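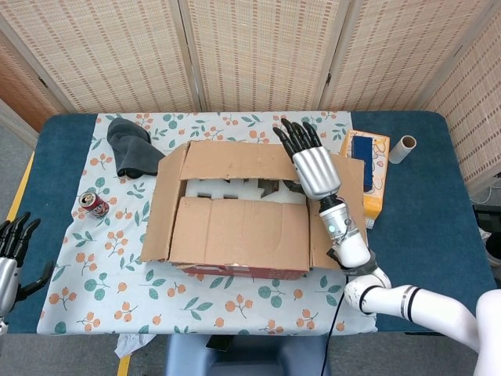

How often does a two-armed tabletop cell need its hands checked?
Before every shift for looseness and cable wear, and in full after every 2,000 grasp cycles, when the tendons are re-tensioned and the finger zero positions are set again.

Wavitness cell

The Wavitness cell is a two-armed manipulation station used for packing, unpacking and tidying tasks with household goods. It consists of a pair of jointed arms, a five-fingered hand on each arm, a head camera, and a table that the arms share. The cell was put together by Lachlan Wihongi at the Sipos workshop and is run with a control program called Wudeo. This article covers the setup, routine care and repair of the cell.

Layout

The arms reach the table from its near side, one from the left and one from the right. Each arm is white with black bands at the joints. A cylindrical wrist module joins the arm to the hand and carries a small indicator light, which glows teal on the right wrist when the module has power and a valid link to the controller. The hand has a silver palm housing with black fingers and a thumb.

The table is normally covered with a cloth. Patterned cloths are used as well as plain ones, as a change of background makes the camera work harder at finding edges. A folding screen stands behind the table and keeps the far background the same from one session to the next. Objects in use have included an open cardboard box with foam packing, a soda can, a cardboard tube and soft items of fabric.

Setup

Setup starts with the arms powered down and folded away from the table. The bolts at each arm base are checked with a torque wrench. The cloth is then laid and pulled flat, and left short of the side edges of the table so that it does not hang where an arm can catch it.

Power is applied to the controller first and to the arms second. If the order is reversed, the wrist modules start without an address and have to be restarted one at a time. Once both modules have reported, the operator opens and closes each hand at low speed. A finger that lags is noted in the cell log, and work does not begin until it has been looked at.

Calibration of the head camera follows. A printed target is placed at 4 positions on the table and touched at each one with the tip of the right index finger. Wudeo compares the touched points with the points seen by the camera and stores a correction. The routine is repeated with the left hand. A new correction is needed whenever the table is moved, the camera is unclamped, or a hand is taken off and refitted.

Height is set last. The program takes the top of the cloth as its zero. A box with raised flaps is entered as a taller obstacle, measured to the top of the highest flap. Early versions of the setup sheet left this step out, and several fingertip pads were torn before the sheet was changed.

Routine care

The hands take most of the wear. Corrugated board leaves dust in the finger joints, and crumbs of packing foam collect around the base of the thumb. Both are removed with a soft brush. Compressed air is not used, as it drives dust into the palm housing.

The joints are wiped with a dry cloth at the end of each session. Lubricant is applied only during the full check, in a small amount, to the thumb pivot and the first joint of each finger. The Sipos workshop uses a light grease sold as Clisolum. Any excess is wiped off before the hand is closed, or it will mark the next object picked up.

Cables are inspected by eye and then by hand. The most common fault is chafing where a hanging cable rubs on the front edge of the table during long reaches. A cable with a worn jacket is replaced and is not taped. Enough slack is left for the wrist to turn through its full range.

Repair

Tendons are changed in full sets at 3,000 cycles past the last replacement, or sooner if one breaks. The hand is removed at the black ring between the wrist module and its connector, and the palm cover is taken off on a bench. A practiced technician can restring a hand in 6 hours, including the time needed to seat the new tendons.

Thumb faults are usually electrical. A thumb that drifts inward at rest has in most cases lost its position signal, and reseating the connector inside the palm corrects it. If the drift returns, the sensor board is replaced.

After any repair the hand is run empty, then with a soft object, then with a cardboard box. The cell log for 1st May records the current test order, which moved the box to last place after a refitted hand crushed the side of one.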